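古い建物を作業場として使い直す:床、音、電気、鍵
発表者用メモ(2022年3月19日、午前の部)

はじめに

マイクの確認。後ろの席まで聞こえるか一度たずねる。配布資料は入口の机にあるので、取っていない人は休憩のときに取ってもらう。

自己紹介は短く。Herarという小さな設計事務所に勤めている。仕事の大半は、使われなくなった建物を共同の作業場や工房に直すこと。新築はほとんどやらない。今日話すのは、そのうちの三件で学んだことと、いまだに答えが出ていないこと。

三件の名前を先に出しておく。Predov、Mamo、Clomow。Predovは元の織物工場、Mamoは元の小学校、Clomowは元の穀物倉庫。どれも石造かれんが造で、築年数はばらばら。用途も違うが、困ったところはよく似ていた。

質問は途中でもかまわないと伝える。ただし費用の話は最後にまとめる。

三件の概要

Predov。平屋の部分と、あとから足された二階建ての部分がつながっている。床面積は400平方メートル。家具の修理、製本、自転車の整備など、業種の違う人が同じ空間を使う。最初の相談はRoss Sutherlandから来た。当時はまだ屋根の一部が抜けていて、鳩が入っていた。

Mamo。教室がそのまま区画になっているので、間仕切りの工事が少なくて済んだ。かわりに廊下が長く、暖房が効かない。入居者は陶芸と縫製が多い。

Clomow。三件のなかでいちばん大きな吹き抜けがあり、いちばん音に悩まされた。いまも完全には片づいていない。

この段階で平面図を見せる。図の北が上になっていないことを言っておく。前回の発表で、午後の日差しの話をしたときに混乱した人がいた。

最初の訪問ですること

図面が残っていることは少ない。残っていても、途中の改修が書かれていない。Predovの図面には階段が一つ足りず、Mamoの図面には存在しない物置が描いてあった。図面は参考程度に持っていき、現地で測り直す。

私の順番はこうなる。屋根、雨どい、基礎まわり、床、電気、最後に内装。内装から見始めると、依頼主と話が盛り上がってしまい、雨どいを見ないで帰ることになる。これは実際に一度やった。Mamoの一回目の訪問で、黒板を残すかどうかを長々と話し、裏手の雨どいが外れているのを見落とした。次に行ったとき、壁の内側に染みが広がっていた。

雨の日に一度は行く。晴れた日にしか見ていない建物の見積もりは出さないことにしている。Clomowでは、雨の日に行って初めて、荷受け口の敷居を水が越えてくるのがわかった。

においも書き留める。かび、油、灯油、動物。書いておかないと、三度目の訪問あたりで慣れてしまい、何も感じなくなる。

前に使っていた人に会えるなら会う。Predovでは、織物工場だったころに機械の手入れをしていたMurdo MacKinnonに来てもらった。どの床板の下に配管の溝があるか、どの窓が昔から開かないかを、歩きながら教えてくれた。本人が図に描き込んでくれたものを、あとで清書して工事業者に渡した。謝礼をどうするか決めていなかったのは反省点。いまは最初の見積もりに聞き取りの費目を入れている。

床は三件とも揉めた。話す時間を多めに取る。

入居者の希望は両立しない。木工の人は木の床を好む。落とした刃物が欠けにくく、立ち仕事でも足が疲れにくい。陶芸の人は水を流して掃除したい。自転車の整備では油がこぼれる。縫製の人は、落ちた針が見える色であることを真っ先に言う。

Predovでは元のコンクリートを直して塗った。塗装の前の下地処理に予定の倍の日数がかかった。織物工場の油が染みていて、表面を削っても翌朝にはまた浮いてくる。業者が三度目に削ったあと、ようやく試し塗りが剥がれなくなった。

塗床の色について。暗い色は汚れが目立たず、小さい部品が見つからない。明るい色はその逆になる。つやのある仕上げは拭きやすいが、窓からの光を映すので、細かい作業をする人から苦情が出ることがある。試し塗りは必ず窓際と奥の二か所でやり、朝と夕方に見る。見本の小片だけで決めないこと。

Mamoは教室の木の床を残した。節のところが高くなり、廊下側の通り道はすり減って低い。机の脚の下にくさびを入れて使っている。全面を研磨する案もあったが、床板の残りの厚みが足りなかった。

Clomowは一部に土間が残る。荷車を通すための勾配がついていて、作業台が水平にならない。ここは床を直さずに、脚の高さを変えられる台を使ってもらっている。

床の荷重。倉庫や工場だった建物なら安心だと思われがちだが、当時の荷重は場所が決まっていた。機械の真下には梁があり、その隣にはない。Clomowの上の階では、入居希望者の窯を置ける場所が一か所しかなく、そこは階段の正面だった。結局、窯は下の階に置いた。

上下二層の空間

吹き抜けと中二階の話に移る。三件のうち二件にある。明るいので見学者には評判がよく、入居の決め手になったと言われることも多い。

困るのは次のようなこと。暖かい空気が上にたまる。上の階の人は上着を脱ぎ、下の階の人は着たまま作業する。ほこりも上がる。下で木を削れば、上の手すりに粉が積もる。手すりのすき間から物が落ちる。Predovでは開業して間もないころ、上の階から定規が落ちた。けが人はなかったが、その週のうちに手すりの下に立ち上がりの板をつけた。

天井の扇風機は冬には効く。回転を遅くし、向きを冬用にする。夏はほとんど役に立たない。Clomowの夏、特に8月は、上の階を昼過ぎから閉めることにしている。賃料をその分下げるかどうかで意見が割れ、いまは夏の間だけ料金表を分けている。

照明は下の階から考える。天井の高いところに器具をつけると、電球を替えるのに足場がいる。Predovではそれをやってしまった。一つ切れても替えられず、いくつかまとまって切れるのを待つことになった。今は壁の中ほどに器具を移し、脚立で届くようにしてある。
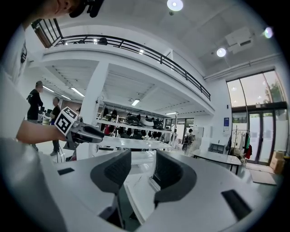
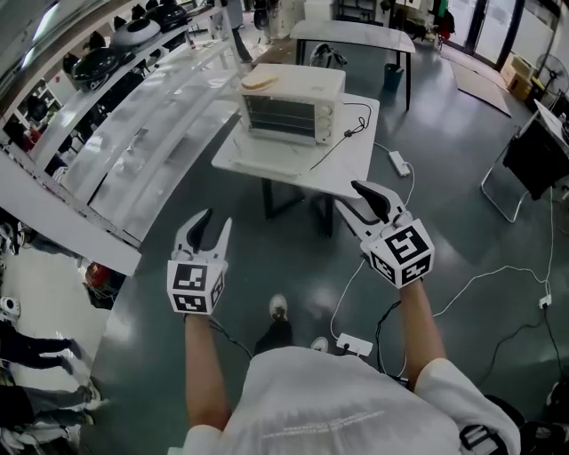
電気

古い建物の電気は、全部引き直す前提で考える。残せるものがあっても、残した線と新しい線の境目がどこかを覚えている人は、何年かするといなくなる。

差し込み口の数。設計の段階で入居者に必要な数をたずねると、少なめの答えが返ってくる。自分が同時に使う道具だけを考えるからで、充電器、ラジオ、卓上の灯り、冬の足もとの暖房は抜ける。Predovは聞いたとおりの数で設計し、入居した月に足りなくなった。Mamoでは答えを倍にした。それでも窓際は足りないと言われている。

位置のほうが数より大事な場合もある。壁の差し込み口は、壁から離れた作業台には遠い。そこで延長コードや電源タップが床を這う。つまずく、台車が踏む、掃除のときに抜ける。柱に差し込み口をつけるか、上から下ろすか、床に埋めるかの三通りを検討する。

柱につける。安い。柱のまわりに台が集まるので、配置が柱に決められてしまう。
上から下ろす。台を動かせる。吹き抜けの下では線が長くなり、見た目を嫌う人もいる。長い木材を回すときに引っかける。
床に埋める。きれいに収まる。水を使う部屋には向かない。ふたの溝に木くずや糸くずが詰まる。

Predovは柱、Mamoは壁と柱の混在、Clomowは一部が上から。床埋めは一か所試して、あとは見送った。

回路の分け方。作業場と共用の台所は必ず別にする。Mamoでは最初、台所と隣の教室が同じ回路だった。湯沸かしを二つ使うとミシンが止まる。縫製の人たちが張り紙をして、湯を沸かす前に声をかける決まりになっていた。決まりとしては機能していたが、回路を分ける工事をしたら張り紙は要らなくなった。

分電盤の表示は誰でも読める言葉で書く。「回路三」と書いてあっても、夜に一人で残っている人には役に立たない。「台所の流し側」「北の窓際」と書く。部屋の呼び名が変わったら表示も変える。Clomowの表示には、もう誰も使わない「麦の間」という名前が長く残っていた。

Clomowの話を中心に。ここで録音を流す予定。会場の音量を下げてから再生すること。前回は大きすぎて前列の人を驚かせた。

音には、空気を伝わるものと、建物を伝わるものがある。話し声や掃除機は前者、金づちや椅子を引く音は後者。対策が違う。布や板を壁に貼って減るのは主に部屋の中の響きで、隣の部屋へ抜ける音はあまり減らない。ここを依頼主にわかってもらうのに毎回時間がかかる。

Clomowでは、吹き抜けの壁に吸音の板を貼った。会話は聞き取りやすくなった。ところが静かになった分、上の階の足音が前より気になると言われた。次に上の階の通路に敷物を置いた。足音は減り、今度は台車が動かしにくくなった。通路の片側だけに敷くことで、今のところ落ち着いている。

時間で分けるやり方もある。Mamoでは午前を静かな作業、午後を音の出る作業としている。金づちを使う入居者のJessie Rankinが、自分から午後だけでよいと言ってくれたのがきっかけで始まった。ただし納期の前には崩れる。崩れるときは掲示板に前日までに書く。書いてあれば苦情はほとんど来ない。

近隣への音。窓を開ける季節が問題になる。Predovは隣が住宅なので、音の出る部屋を道路側に寄せた。道路側は日当たりがよく、入居者に人気の場所だった。静かな作業をする人から不満が出たのは当然だと思う。

暖房と湿気

全体を暖めようとしない。石やれんがの大きな建物を冬の間ずっと同じ温度に保つには、賃料では払えない額がかかる。人のいる場所を暖める。赤外線の暖房を作業台の上につける、風除けの幕を入口につける、床が冷たいところには立ち仕事用の敷物を置く。

Mamoの廊下は暖房をやめた。教室の扉に隙間ふさぎをつけ、廊下は寒いものとして扱う。上着掛けを廊下から教室の中に移したら、不満が減った。

湿気は急いで断熱すると悪くなる。内側に断熱材を貼って壁が冷え、裏で結露する。Predovの北側で一度やってしまい、二冬目に剥がした。湿度計を置いて一年見てから決めるのがよい。一年待てない依頼主には、せめて冬を一度越してほしいと頼む。

紙と布を置く部屋は、石の外壁に棚をつけない。製本の入居者が厚紙の束を外壁につけて置き、下の段が波打った。壁から手のひら一つ分離すだけで違う。

鍵と出入り

建築の話から少し外れるが、質問が多いので入れてある。

鍵は増えていく。Predovは開業のとき20本作った。誰が持っているか、二年目にはもうわからなくなった。退去した人が返し忘れ、共用の棚に予備が置かれ、予備の予備が作られた。管理を引き受けたHamish Mathesonが一度すべて回収し、錠ごと替えた。新しい鍵は名前を書いた台帳で渡し、退去のときに保証金と引き換えにしている。

暗証番号の錠も使った。楽だが、番号を変えた翌日に入れない人が必ず出る。変更は月の初めと決め、前の週に紙と電子メールの両方で知らせる。

夜間の使用。一人で残るときは大きな機械を使わない。これは三件とも同じ決まりにしてある。守られているかどうかを調べる手段はあまりない。

非常口の前に物を置かない。書けば当たり前だが、置かれる。床に塗料で枠を描いたら、枠の中に物を置く人がいた。置き場所の印に見えたらしい。斜線を入れ、文字も書いた。いまのところ、枠の中には置かれていない。

置き場所

共用の作業場で一番多いもめごとは、置き場所だった。音でも暖房でもなかった。

作りかけのものが場所を取る。契約の面積には入っていないが、塗料を乾かす間は動かせない。Predovでは「乾燥棚」をつくり、名札と日付のない物は受けつけないことにした。名札はつけるが日付は書かない、という人が多い。

材料の持ち込みも同じ。安く手に入ったからと木材を大量に運び入れた人がいて、通路が半分になった。Ross Sutherlandが間に入り、裏の物置を月額で貸すことになった。物置の賃料を決めておけば、はじめから揉めなかったと思う。

捨てるもの。木くず、粘土、油のついた布は、それぞれ捨て方が違う。特に油のついた布は、ふたのある金属の容器に入れる。丸めて普通のごみ箱に入れない。入居のときに全員に説明し、容器の場所を一緒に見に行く。

棚の奥行きは浅いほうがよい。深い棚は奥の物が忘れられる。Mamoに残っていた教材棚は深く、退去のたびに前の人の物が出てくる。

費用

先に、これは三件の場合であって、そのまま別の建物には当てはまらないと断る。

小さな工事ほど、最初の見積もりから外れる。Predovの正面扉の修理は300ポンドと見ていた。枠が腐っていて、枠を外したら敷居も傷んでいた。結局は扉まわり全体をやり直した。見積もりに「開けてみないとわからない」項目の欄をつくり、そこには金額の幅を書くようにしている。

Clomowの吸音の板は、入居者が自分たちで貼った。材料だけなら安い。ただし高所の部分は足場が必要で、そこは業者に頼んだ。自分たちでやる部分と頼む部分の境目を、手の届く高さで引くとわかりやすい。

見学会を開いた日、Predovには約200人が来た。駐車場が足りず、隣の家の前に車が並んだ。翌週に謝りに回った。見学会の費用には駐車場の借り賃を入れておくこと。入居の申し込みは、見学会そのものより、その後の平日に静かに見に来た人からのほうが多かった。

賃料の決め方は、面積だけにすると窓際と奥で不公平になる。Mamoは三段階、Predovは二段階。Clomowはまだ一律で、更新のたびに話題になる。Hamish Leckieの案では、窓からの距離で決めることになっている。測り方でもめそうなので、まだ採用していない。

よく受ける質問

「用途変更の手続きにはどのくらいかかるか」。建物と地域によるとしか答えられない。窓口に早く行くこと、図面がそろう前に一度相談することを勧める。

「断熱と窓の交換、どちらを先にするか」。雨どいと屋根が先。そのあとで隙間風を止める。窓の交換は急がない。古い木の窓は直せることが多い。

「入居者は設計にどこまで関わるべきか」。差し込み口、流し、作業台の高さ、照明のスイッチの位置までは一緒に決める。配管の経路まで相談すると会議が終わらない。

「失敗した件はあるか」。ある。途中でやめた件が一つあり、理由は屋根の費用だった。依頼主の許可がないので建物の名前は出さない。

「三件は見学できるか」。Predovは平日なら可能。事前に連絡してもらう。Mamoは縫製の教室がある日を避ける。Clomowは夏の間、午後は上の階に入れない。

時間の調整

時間が押していたら、鍵の項を飛ばす。余ったら、床の試し塗りの板を回覧する。板は三枚、裏に場所が書いてある。最後に回収すること。

録音の機材は昼休みに片づける。次の発表者が同じ端子を使う。

配布資料の四ページ目に誤りがある。Mamoの廊下の幅が、改修前の数字のままになっている。話し終わる前に訂正を伝え、正しい数字は黒板に書いておく。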